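Staff Diary, Ikdale Residence
Entry for May 1, 2025
Kept by Fernanda Marinho, Dining and Household Services

The second stage of the Jundard program began this morning in the east dining hall. The breakfast service ran to its usual time and the residents had left the hall before the unit was started. I was present until the midday changeover and returned for the last part of the afternoon.

I wish to set down first how the staff received it. The early shift had been told in writing that no position would be withdrawn while the program runs, and the letter was read out again at handover. Even so, the mood was guarded. Two of the longest-serving attendants asked whether the promise would hold after September, when the agreement with Horka comes up for renewal. I answered that I had no information beyond the letter. I would prefer to have had a better answer, and I have written to the head office to request one.

The residence handles 200 place settings at each main meal. Clearing them has always been the part of the day that staff find hardest on the back and knees, and the floor work is the worst of it. Anything that rolls under a table must be fetched on hands and knees, often by someone who has already been on shift for six hours. Our injury book shows this plainly enough. It was the reason I supported the program when it was first proposed, and my view has not altered.

The change to the roster is modest so far. Floor pickup has been removed from the attendants' task sheet for the east hall only. In its place, each attendant has been given 10 minutes to sit with residents who take their tea late. I had expected this to be welcomed without reservation. One attendant told me she felt idle, and that sitting down in uniform made her uneasy in front of the kitchen. I have asked the kitchen supervisor to speak with his team so that the arrangement is properly understood.

There is also the matter of who looks after the machine. The Tjoa training manual assumes a technical operator, and we do not employ one. For now the duty falls to whichever attendant has finished the course, without any change in pay grade. I do not consider this fair. Picking a plastic cup off the terrazzo is simple work for a person, but supervising a gripper while it closes on one calls for patience and judgment, and the grade should recognize that.
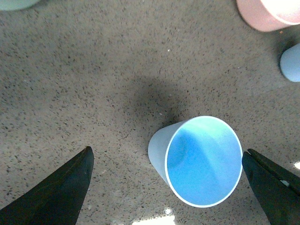 I have drafted a short note on the pay question and will bring it to the next labour relations meeting. The union representative has seen it and asked for one change — that the duty be voluntary until a grade is settled. I agreed, and have amended the wording.

At the afternoon handover I asked the late shift for their comments. They were brief. The noise is acceptable. The charging station blocks the linen cupboard and should be moved to the other wall. Someone would like the training sessions held in paid hours, and I have approved this.

Outstanding for tomorrow: the revised task sheet, the linen cupboard, and a reply to the family council, who have asked whether the unit will be running during visiting hours. It will not.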